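Drulline 遠隔走行中に自己位置が飛んで停止する(Takow側の表示は「測位棄却」)
状態:対応中(暫定処置済み) 区分:測位/無線 重要度:高
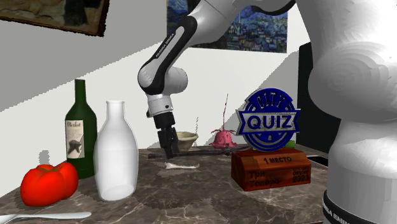
起票内容

Heffernan試験場で補給物資運搬用の無人車両Drullineを遠隔走行させていたところ、経路の途中で車両が停止し、操作卓Takowに「測位棄却」が表示された。停止の直前、地図上の車両アイコンが実際の位置から北東へ約70 m跳んでいる。数秒後にアイコンは元の位置付近へ戻るが、車両は停止したままで、操作員が手動で解除するまで走行を再開しない。

発生するのは登録経路の経由点51を過ぎたあたりが多い。ただし同じ場所を通っても出ないことがあり、往路では出ずに復路で出た例もある。経由点51の周辺は開けた草地で、高い建物や鉄塔はない。西側に低い土手がある。

車両の積載は模擬荷重のみ。火器その他の装備は載せていない。走行中は全員が安全線の外側にいたので、停止による危険は生じていない。とはいえ夜間の補給走行の評価を1月中に済ませる予定で、このままでは評価に入れない。

構成は次のとおり。
車両:Drulline 装軌型、カメラマスト付き
操作卓:Takow、試験場の管理棟に設置
回線:車両から中継局まで専用無線、中継局から管理棟まで有線
測位:車体後部のアンテナ、補正情報は中継局経由
直近の変更:映像送信機を新型に交換、Takowを更新

Hindusisサポート 記入

ご連絡ありがとうございます。切り分けのため、以下をお願いします。

・車両側ログ一式。Takowの画面から書き出したものには測位受信機の生データが入らないため、車両の保守端子から直接取り出してください。
・停止した時刻の前後を含むTakow側の操作記録
・補正情報の受信状態。Takowの「回線」画面の下の欄に出ています。
・映像送信機の交換とTakowの更新のどちらが先だったか、その間に走行したかどうか

「測位棄却」は、測位受信機の出す位置と、履帯の回転および慣性計測から求めた推定位置との差がしきい値を超えたときに出ます。停止自体は設計どおりの動作です。しきい値を広げれば停止しにくくなりますが、実際に位置がずれたまま走る恐れがあるため、変更しないでください。

運用側 記入

ログを添付した。

交換と更新は同じ日の作業で、その間に走行はしていない。どちらの影響かは今の記録からは分からない。

補正情報は停止時にも受信できている。「回線」画面の欄は緑のままだった。遅延の数値は普段と変わらない。

念のため車両と操作卓の両方を再起動したうえで同じ経路を走らせた。出た。時刻は10時40分頃。

運用側 追記

測位アンテナを予備品に交換した。変化なし。アンテナのコネクタに緩みはなく、水の浸入した跡もない。予備品は別の車両で使っていたもので、そちらでは問題が出ていない。

Hindusisサポート 記入

ログを確認しました。

履帯の回転と慣性計測の値は連続しており、車両が滑ったり向きを急に変えたりした形跡はありません。跳んでいるのは測位受信機の出力です。停止の少し前から各衛星の信号強度が一斉に下がり、使える衛星が減ったところで位置が跳んでいます。土手や樹木で遮られた場合は、ふつう低い方角の衛星から順に弱くなります。今回は天頂に近い衛星まで同時に落ちているので、遮蔽よりも受信機の近くで雑音が増えたことを疑っています。

Takowの更新が原因である可能性は低いと見ていますが、除外はまだできません。更新後の版では、マストの昇降と映像の送信開始が連動するようになっています。旧版では別々の操作でした。停止の前にマストを上げていなかったか、操作員の方にご確認ください。

次の条件で、停車したまま記録を取っていただけますか。走行の必要はありません。空の開けた場所で、各条件とも10分程度です。

条件A マストを下げ、映像送信なし
条件B マストを上げ、映像送信なし(保守メニューで連動を切る)
条件C マストを下げ、映像送信あり
条件D マストを上げ、映像送信あり

映像送信機の出力はいずれも現在の設定のままにしてください。

運用側 記入

操作員に確認した。経由点51の手前で土手の向こうを見るためにマストを上げる手順になっている。上げるかどうかは見通しによって操作員が判断しており、毎回ではない。出たり出なかったりする理由はこれかもしれない。復路で出た回も、方向転換の前にマストを上げていた。

停車試験の結果。

条件A 異常なし。信号強度は安定。
条件B 異常なし。Aとほぼ同じ。
条件C 信号強度がわずかに下がるが、位置は跳ばない。
条件D 送信開始からしばらくして信号強度が大きく低下。位置が跳び、測位棄却が出た。

条件Dは送信を止めるとすぐに回復した。もう一度送信を始めると再び低下した。映像送信機の出力設定は100%だった。旧型を使っていたときの設定値は控えが残っていない。

Hindusisサポート 記入

ありがとうございます。映像送信機に由来する干渉でほぼ間違いありません。

マストを上げたときだけ悪化する点については、ケーブルの位置を見てください。Drullineのマストは上昇時に内部のケーブルが引き上げられ、根元の余長が車体後部側へ寄ります。新型送信機は給電線が旧型より太く、余長の曲がり方が変わります。測位アンテナの同軸ケーブルと接触しているか、並んで走っている可能性があります。

確認の手順です。

1. 主電源を切り、マストの昇降ロックを掛ける。
2. 車体後部の整備蓋を開ける。
3. マスト根元の余長と、測位アンテナの同軸ケーブルの位置を見る。マストを下げた状態と上げた状態の両方で確認する。
4. 同軸ケーブルの外被に擦れや潰れがないか調べる。
5. 映像送信機の接地線が車体側の端子に締結されているか調べる。

上げた状態を確認する際は手動ハンドルを使ってください。電動で昇降させながら整備蓋の中に手を入れないようお願いします。

運用側 記入

確認した。マストを上げると、映像送信機の給電線が測位アンテナの同軸ケーブルに沿う形になる。手を広げたくらいの長さで密着していた。下げた状態では離れている。

同軸ケーブルの外被に浅い擦れがある。中の編組は見えていない。

接地線は付いていたが、端子の塗装の上から締められていた。テスターで測ると車体との導通が安定しない。交換作業のときに塗装を剥がさずに締めたと思われる。作業手順書には塗装の扱いについての記載がない。手順書はHindusisから受け取った版をそのまま使っている。

Hindusisサポート 記入

接地不良とケーブルの近接が重なっている状態と判断します。手順書に塗装の除去の記載が抜けていた件は当方の不備です。申し訳ありません。担当部門に改訂を依頼しました。

暫定処置として以下を行ってください。

・接地端子の座面の塗装を剥がし、地金を出してから締め直す。締結後は周囲に防錆剤を塗る。座面そのものには塗らない。
・給電線を車体左側の結束座へ移し、同軸ケーブルから離す。マストを最上端まで上げて、張りすぎていないことを見る。
・同軸ケーブルは予備があれば交換する。なければ擦れた箇所を保護チューブで覆い、次の定期整備で交換する。
・映像送信機の出力を70%に下げる。映像が途切れる場合は、その地点を控えておいてください。

処置のあと、条件Dをもう一度お願いします。

運用側 記入

処置を実施。同軸ケーブルは予備がなかったので保護チューブで覆った。発注済み。

左側の結束座には油圧系の細い管が通っており、給電線と一緒に縛ると整備のときに邪魔になる。結束座の一つ前の穴に別のバンドを通して留めた。マスト最上端で余裕はある。

条件Dを再試験。信号強度の低下はごくわずかで、位置は跳ばない。続けて出力を100%に戻して試したところ、低下はやや大きくなるが棄却には至らなかった。その後70%に戻した。

運用側 追記

登録経路を3往復させた。経由点51の手前では毎回マストを上げた。測位棄却は出ていない。

ただし別の現象が一つ。復路の途中、土手の西側に入ったところで映像が短く乱れた。操縦の指令は途切れていない。停止もしていない。出力を下げた影響と思うが、この区間は夜間走行でも通るので放置はできない。乱れた区間を地図に印を付けて添付した。

もう一つ。Takowで「測位棄却」を解除するとき、解除ボタンを押しても画面の表示が消えないことがある。車両は動ける状態になっているのに警告が残る。画面を切り替えると消える。条件Dの初回試験のあとに気づいた。更新前の版で同じことがあったかどうかは覚えていない。

Hindusisサポート 記入

走行結果を確認しました。測位については改善していると見てよいと思います。

映像の乱れについて。添付の地図を見ると、中継局から土手越しになる区間と重なっています。出力を戻すより、中継局側のアンテナを高くするほうが測位への影響を増やさずに済みます。現在の支柱に延長管を継げるかどうか、型番と固定方法をお知らせください。継げない場合は、その区間だけ映像の画質を一段下げる設定が使えます。設定は経路編集画面で、経由点ごとに指定できます。

警告表示が残る件は当方でも再現しました。解除の操作と、車両からの状態通知がほぼ同時に届いたときに、表示の更新が抜けるようです。車両側の安全動作には影響しません。本件とは原因が別なので新しい票に分けます。修正版が出るまでは、解除後に一度「車両一覧」へ切り替えて、表示が消えたことを確かめてから走行を再開してください。消えない警告がある状態での走行再開は避けてください。本当に棄却が続いている場合と見分けがつきません。

運用側 記入

了解した。警告の件は操作員の手順に一行加えた。

中継局の支柱は鋼管で、地面側は基礎にボルト留め、上端に継ぎ足し用のねじは切られていない。型番の銘板は錆びていて読めない。延長は現地の工作では難しそうなので、当面は画質を下げる設定で対応する。土手の西側の区間に設定を入れて走らせたところ、映像は粗いが乱れは出なかった。路面の溝は判別できる。荷台の固縛の状態までは見えない。

夜間評価の責任部署から、荷台の映像は出発時と到着時に確認できればよいとの回答をもらっている。この設定で評価に入る。

Hindusisサポート 記入

承知しました。本票は次の確認が済むまで開いたままにします。

・同軸ケーブルの交換と、交換後の条件Dの記録
・夜間走行の車両側ログ。測位棄却の有無にかかわらずお送りください。
・同型の映像送信機を付けたほかの車両があれば、接地端子の座面の点検結果

交換の際、同軸ケーブルのコネクタは指定トルクで締めてください。値は改訂後の手順書に載せてあります。改訂版は本票に添付しました。旧版は破棄をお願いします。

運用側 記入

改訂版を受領した。同型の送信機を付けた車両がもう一台あり、点検したところ、こちらも座面に塗装が残っていた。測位の異常は報告されていなかったが、同じ処置をした。その車両はマストが短い型で、給電線と同軸ケーブルは上げた状態でも離れている。

同軸ケーブルは納品待ち。届き次第、交換して記録を送る。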